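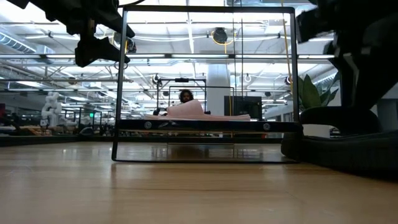
Step 4. Oil the wooden tabletop

Before you open the oil, the wood must be clean and fully dry. I sand first with 80 grit, then with 300, always along the grain. Wipe away the dust with a cotton cloth.

Put on a thin coat and wait 11 minutes, then rub off what the wood did not drink. Hrvoje Yordanov, my neighbor in Illisden, leaves it longer, but his tables stay sticky.

Make 2 coats, with one night between them. Lay the used cloths flat outside to dry, they can catch fire by themselves.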